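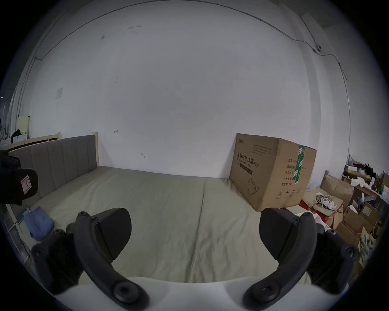

Section 4: First Session on a Soft Surface

By now the Fuleo hand unit is charged, paired and has survived the tabletop exercises in Section 3. Soft surfaces come next. A bed is the usual choice. It is big, it forgives drops, and most homes already own one. It is also where the Fuleo meets fabric, and fabric has opinions.

Allow 79 minutes for the full section. Experienced users will finish sooner and should resist telling the rest of us.

What you need
Hand unit with both finger pads fitted
Wrist strap
One folded cloth, about the size of a dish towel
A made bed with a fitted sheet
Firnbridge app, version 9 or later, open on your phone

4.1 Prepare the surface

1. Pull the fitted sheet tight at all corners. Small wrinkles are fine. A wrinkle you could lose a sock in is too big, and the fingers will go for it every time.

2. Clear the middle of the bed. Leave the cloth folded near a corner of the mattress, on the side closest to you. You don't need to tidy the rest of the room. The view is wide and will take in your boxes, your shelves and your cables whether they are sorted or not, and the software passes no judgment.

3. Turn on the room lights. Avoid a bare lamp pointed straight at the lens.

NOTE: Plain pale sheets give the best tracking. Bold stripes are supported. Novelty prints are supported in the sense that we will answer your email.

4.2 Check the fingers

1. Hold the unit level over the bed with the fingers pointing away from you. Release the trigger completely. Both fingers should spread to their widest position.

2. Look at the preview in Firnbridge. Both finger pads should be visible, one on each side, angled in toward the middle. The black circular border around the picture is normal and comes from the lens. Please don't try to clean it off. People have tried, with products.

3. Squeeze the trigger slowly until the pads touch, then let go. Repeat four times. The two fingers should move together. If one lags behind, stop and tighten the bolts on that finger's linkage with the supplied key. Snug is enough.

CAUTION: Keep fingertips, hair and drawstrings out of the linkage while the trigger is moving. The Fuleo pinches firmly and does not apologize.

4.3 Pick up the cloth

1. Press Record. Wait for the single beep. Two beeps mean storage is full.

2. Bring the open fingers down over the folded edge of the cloth, with one pad on each side of the fold. Stop when the pads just brush the sheet.

3. Close slowly. If the sheet comes up with the cloth, you went too deep. Open, lift an inch and try again. Everyone remakes the bed at least once during this section, so it may as well be you.

4. Raise the cloth straight up, hold it for four seconds, carry it to the center of the bed and release.

5. Press Record again to end the take. Keep failed attempts. Firnbridge marks them as misses, and a log with no misses in it tends to make our support desk suspicious.

CAUTION: Do not push the fingers into the mattress to gain grip. Pads are a wear item and replacements cost money (part 647, sold in pairs, because of course they are).

4.4 If something goes wrong

Error 9 on the phone: the app can't see one of the pads. Open the trigger fully and check that no cloth is hanging over the lens.

The preview drifts while you are standing still: the surface is too plain or the room too dim. Add light first. If that fails, move the cloth a little closer to the middle and restart the take.

The cloth slips on every lift: wipe both pads with a damp rag and let them dry. Do not use furniture polish.

The trigger creaks: this is covered in the Barrientos accessory sheet under "Noises, acceptable."

When you have nine clean lifts saved, go on to Section 5, Pillowcases. Bring patience and a second pillowcase.

Stukadstead Home Robotics, Fuleo Set-Up Guide. Revised March 7, 2020.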